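We use cookies to remember your basket. Accept | Settings

Hurndale Brick-Pattern Wall Panel, Blue

A wipe-clean panel for utility rooms, sheds and small workshops. The printed bricks are laid in offset rows with pale joints, so there is no grouting to do. Panels come in packs of 4 and can be cut with a sharp knife and a straight edge.

Fix to a dry, flat wall with panel adhesive. Fill deep holes first and leave old gloss paint lightly sanded. Allow 2 panels extra if the room has a window or a sloping ceiling.
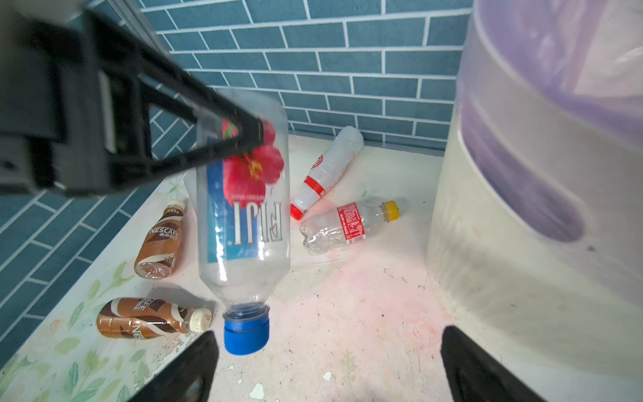
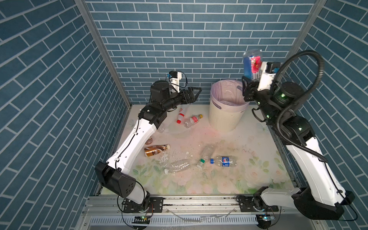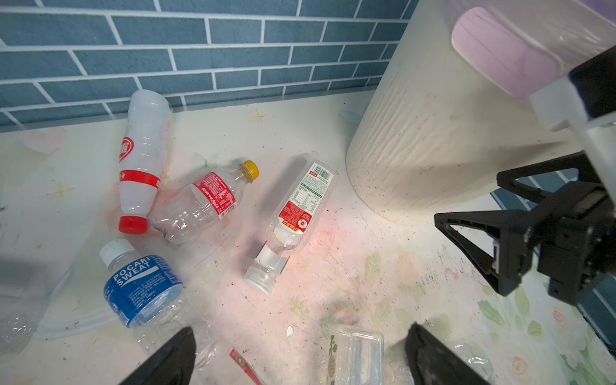
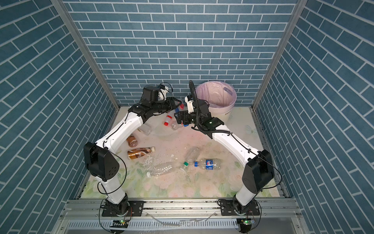
Details

Order code: 526
Pack: 4 panels
Guarantee: 5 years, indoor use
Matching edge trim: Tomholm, sold separately
Not suitable behind hobs or inside showers.

Comments

Bujar Mladenović: Went up fine over old emulsion. Buy the trim at the same time, mine took a fortnight to come.

Fatos Kadrić: Colour is a bit darker than I expected from the sample. Does it come in green?

Bram Van Dijk: Blunt blades tear the face. Change yours often.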